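**Ekholm Automation Services** – the Mollunitz two-arm bench kit, under review

**1/9**
Over the past month our assessment team has been working with the Mollunitz two-arm bench kit, supplied to us by Bullitz. This thread sets out our main findings for colleges, small workshops and packing firms considering a purchase before October.

**2/9**
The kit comprises two arms, a pair of two-finger grippers, a head camera and the control software. The review unit arrived in 9 cartons. One carton had been marked with the wrong part number, and Bullitz corrected the packing list by the following morning.

**3/9**
Assembly is within the reach of two competent people with ordinary hand tools. The printed guide is clear as far as the cabling stage, where it refers the reader to a diagram on a page that does not exist. The online version has the correct page.

**4/9**
Our standard handling test uses light household objects and play food on a plain white table. The operator guides both arms through each task, and the software stores every attempt for later training. We recorded 354 attempts at the fruit and bowl task, of which 291 were accepted under our own scoring rules.

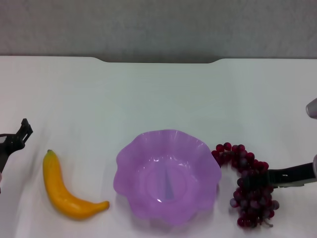 **5/9 – Grip and handling**
The toy grapes were the harder of the two fruits. A bunch gives way unevenly under the finger, and the operator must judge how far to close the jaw before lifting. The banana is a simpler shape, although its smooth surface punishes a poor approach angle. Buyers should expect new operators to need a full day of practice before their recordings are fit for use.

**6/9 – Software**
The recording screen is plain and easy to read. Attempts can be named, sorted and deleted without leaving the main page. We were less satisfied with the export tool, which closed without warning on several large batches. Bullitz has acknowledged the fault and states that a correction is being prepared. We shall report on that correction once we have tested it.

**7/9 – Support and cover**
The kit is sold with 18 months of parts cover. Gripper fingers are treated as wearing parts and are excluded. Telephone support was courteous and well informed in the mornings – calls placed after 4 pm were generally returned the next working day. An extended service plan is offered through Bakalis, which also handles repairs. We have not yet had occasion to use it.

**8/9 – Our position**
Ekholm considers the kit suitable for teaching, for trial work and for collecting training data with light objects. We do not at present recommend it for unattended use on a production line. Customers who already own the earlier single-arm model should note that its mounting plate does not fit the new base.

**9/9**
The full report, including the scoring rules and the cabling notes, may be requested from our customer desk. Organisations wishing to borrow the review unit should state their intended use and available bench space when writing. Loans are for two weeks, and carriage is payable by the borrower.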